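A Morning at the Godinho Yogurt Dairy Open Day

I have wanted to see inside the dairy at Gadach ever since I found out that the plain yogurt I eat every single morning is made 17 miles from my kitchen.

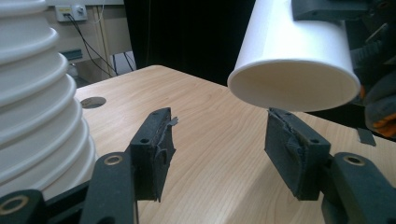 The Godinho dairy opens its doors to visitors in June, when the cows are out on the high pasture and the milk is at its richest. I took the early bus, got off by the creamery gate at half past eight and still found a line ahead of me! Plenty of families, a few cyclists, and a couple who had come over from Skimuston with an empty cooler and clear plans for filling it.

Our guide was Rozália Tóth, who has worked in the culture room for most of her life and talks about bacteria the way other people talk about their grandchildren. We put on hairnets and blue shoe covers, washed our hands twice (there is a sink on each side of the door) and went in to see the tanks.

The smell surprised me. I was expecting something sour, and what you get is warm milk, sweet and a little like pancakes. The milk is heated, held, and cooled down again before the culture goes in, and Rozália let us stand by the small window of the incubation room while she explained how a degree or two changes the whole character of a batch. Warmer gives you a sharper yogurt that sets fast. Cooler takes all night and comes out mild and silky – that is the one they sell under the Estideo name, and it happens to be my favorite, so I asked far too many questions. She answered every one.

Next came the aging cellar, a long brick room down a flight of worn steps. They make a small hard cheese down there as well as the yogurt, and I had no idea. The boards hold 123 wheels when the cellar is full, and each one gets turned and wiped by hand. A boy in our group was allowed to turn one and nearly dropped it, then turned the next one perfectly and got a round of applause.

The tasting was out in the yard under the walnut trees. We tried the yogurt plain, then with sour cherry, then with honey and toasted seeds, and finally a salty drinking version with cucumber and dill that I would happily have every day until fall. The young cheese is springy and tastes of butter. The older one is crumbly and nutty, and I bought a wedge of each along with two jars of the cherry.

I should mention the cows, too! You can walk up to the lower pasture by the track behind the barn. It is steeper than it looks from the yard, but there is a bench at the top and a view right across the valley to the church. The cows wandered over to look at us and one of them licked my sleeve.

If you go, bring a sweater for the cellar and shoes that can handle mud on the pasture track. The tour is free, the tasting costs a couple of coins, and the shop stays open through the afternoon, though the cherry was nearly gone by noon. The bus back leaves from the other side of the road, next to the milk stand.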